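Skisel to back Flilley Racing for two more seasons

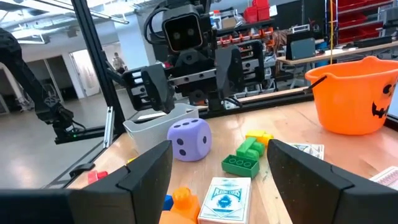
A pack of playing cards and toy blocks on a wooden tabletop.

5 Feb 2022 – Lubricants maker Skisel has extended its title sponsorship of Flilley Racing, the touring car team based in Yalçınkaya, for another two seasons.

The new deal covers both of the team's cars and pays for a second test program before the opening round. Flilley finished fifth in the teams' standings last year, with two podiums.

"We looked at leaving after last season and decided to stay," said Canan Tuncer, head of sponsorship at Skisel. "The car was quick in the second half of the year. We want to see what it does with a full winter of testing behind it."

Team principal Cengiz Oral said the money would go mainly to engineering. The team will hire five people and move its gearbox work in-house by June. Gearboxes have been supplied by Pitar, which will stay on as a technical partner – its staff will attend all 8 rounds.

"We lost points to gearbox trouble last year and we want to fix that ourselves," Oral said.

The driver lineup has not changed. Flilley Racing now employs 50 people.

Media contact: Flilley Racing press office, Yalçınkaya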